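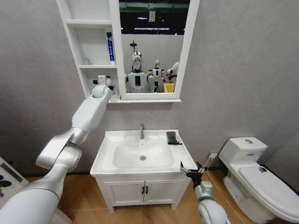 Mock bathroom, camera and gripper comparison, April 2024

Written up in the evening with a cup of tea, so forgive the rambling. I wanted to get this down before the two head cameras blur together in my memory, and Hongjun asked for something he could read on the train.

What we set out to do was compare the Nusum wide lens with the older Dretley camera on the head, and while we were at it, put the two-fingered gripper on the right arm through the same small bathroom jobs we gave it in September. The left arm kept its own hand throughout. I had hoped to change both sides, but Ishbel pointed out (quite rightly) that if we changed the cameras and both ends at once we would never know what we were looking at.

Nusum camera first

I am very taken with it. From one standing position we get the mirror cabinet, the basin, the right-hand side of the countertop and a good part of the toilet, with both arms in view besides. With the Dretley the head had to dip and come up again every time we went from shelf to sink, and each dip cost us a fresh alignment. The new one still loses the top of the mirror cabinet, so anything up there will need a head tilt, but I can live with that.

The price is the bending. The gray wall curves noticeably toward the edges, and Saulius was worried about it from the moment he saw the first picture come up. He ran the calibration twice, 82 views the first time and 400 the second. The long run was better near the corners and I could see no difference at all in the middle, where we do most of the reaching anyway. My own feeling is that the short run will do for daily use and the long one can be kept for when the camera has been off its mount. Saulius disagrees and has promised me a plot.

The mirror

This took up far more of the day than I had planned for. The mirror gives us the room behind, with the ceiling lights and the other white robots in it, and the person-and-robot detector was perfectly happy to report them as standing inside the wall. It drew a lovely confident box on the biggest one, the one with the thin rod on its head, and then the planner became shy about moving the left arm up to the shelves at all. We got past it by marking the mirror rectangle by hand and telling the detector to leave it alone. Tuulikki would like the software to find mirrors for itself, and so would I, but that is a project and we had an afternoon.

I should also write down that the bright yellow container shows up very strongly in the reflection, down in the corner. The color tracker jumped to it on several runs when we had asked for something else entirely. Masking the mirror cured that as well, so at least we got two repairs for the price of one.

Left arm at the shelves

The task was to bring the hand in under the lowest shelf and stop beside the little white box, without touching the bottles to either side. The approach comes up from low on the left, and I was pleased with how tidy it looks now that Nesma has rewritten the elbow limits. The trouble is the hand itself. At the end of the reach it hides part of the dark-capped bottle, and the tracker does not like losing it. With the Dretley camera it gave up on the bottle completely. With the Nusum it held on in most runs, I think thanks to the extra bit of view on that side, though I would not swear to it without more trials.

We left the middle shelf alone. The tall blue-and-white box there would be a nice target for the next session, having such clear edges, and the small pale bottle at the other end would be a nasty one. I suggest we try both and see how humble we feel afterward.

Right arm and the two-fingered gripper

Nothing glamorous, just getting the open jaws over to the edge of the basin and holding there, then going for the folded black cloth at the back of the countertop. Black fingers, black cloth - I really ought to have thought of that. Depth near the cloth was patchy with both cameras, and the fingertips kept vanishing into it as far as the segmentation was concerned. We got 5 clean pinches before we stopped for lunch, all of them on the folded edge. Going in from straight above mostly just pushed the cloth about.

Nesma thinks the Mägi fingertips, which are lighter in color, would settle the question quickly. They are in the drawer at Flarkside with the spare brackets, and she will bring them over. I would rather try those than swap the cloth for a different one, tempting as it is.

The chrome faucet gave us glare, but less than I had feared. The basin was harder, being white on white, and the rim came and went in the depth picture.

Numbers and files

The whole day comes to 186 recorded runs, both cameras together. Hongjun, they are sorted by camera first and arm second, and the ones before the mirror was masked are in their own folder. Please don't mix those in with the rest, the detector boxes in them are nonsense.

Still to do

Mägi fingertips on the right gripper, same cloth, same fold.
Blue-and-white box on the middle shelf, left arm, both cameras.
Saulius to send the corner plot, short calibration against long.
Put the thin cable by the toilet into the floor map. It runs down from the outlet and across the floor, and at present the map has it as bare floor.
Ask Tuulikki whether the mirror mask can follow the head when it tilts. At the moment it stays put and I have to redraw it each time.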